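Tapsell Residents' Newsletter
May 2, 2024

Do we need a smart lock on the shed?

By Terence Lambert

The quote for the new lock on the shared tool shed came in last week and it is $1,148, fitted. For that we get a keypad, an app called Finside and something the salesman described as peace of mind. The padlock we have now cost $21 at the hardware store and has been on the door since before I moved in.

I was asked to write up the pros and cons for this issue. I'll try to be fair, but you should know I walked in doubtful and came out more so.

The case in favour goes like this. Keys go missing. Hatice Yalçınkaya had to borrow one from three doors down the last time she wanted the long ladder, and the person three doors down had borrowed it from somebody else. With a keypad everyone gets a code, and when a household moves out you cancel theirs. The app also keeps a log of who opened the door and when. Marama Fairweather is keen on the log. She thinks it would have settled the business with the hedge trimmer.

Maybe it would. A log tells you a door was opened by someone with a code. It doesn't tell you who put the trimmer back with no guard on it, and I can think of four people who went in there that weekend, me included.

Then there's the cost after the first year. The app is free for 12 months and after that the brochure says "a small monthly fee may apply". I rang to ask how small. The young man was very polite and couldn't say. I asked what happens to the codes if we stop paying and he couldn't say that either, though he offered to have a colleague ring me back. I'm still waiting.

Power is my other worry. The lock runs on batteries and is meant to warn your phone when they get low. Whose phone? There is hardly any signal behind the garages at the best of times, and in a cold January I wouldn't trust a battery in there to last as long as the brochure claims. Necati Ertürk points out that the model comes with a backup key. So we would be spending over a thousand dollars on a lock that opens with a key.
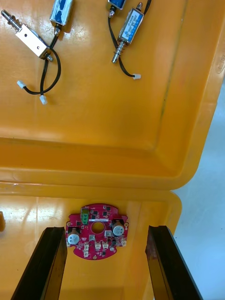 Necati has fixed his share of door hardware and he doesn't think the thing is rubbish. His view is that a plain mechanical push-button lock, with no app and no batteries, would do nearly everything we want for much less. He found one for $643, which still strikes me as a lot to protect two wheelbarrows and a leaf blower that only Muammer Aydoğan can start. You do have to change the code by hand with that kind, and everyone shares the same one. I can live with that.

My own suggestion is cheaper again. Cut 10 new keys, stamp a number on each, and write down who has which. If you lose yours, you pay for the next one.

We'll talk it over at the May meeting, after the item on the bins. If you've lived with one of these app locks and liked it, please come along and say so, as all I've had so far is the brochure. And whoever has the long ladder, Hatice would like it back.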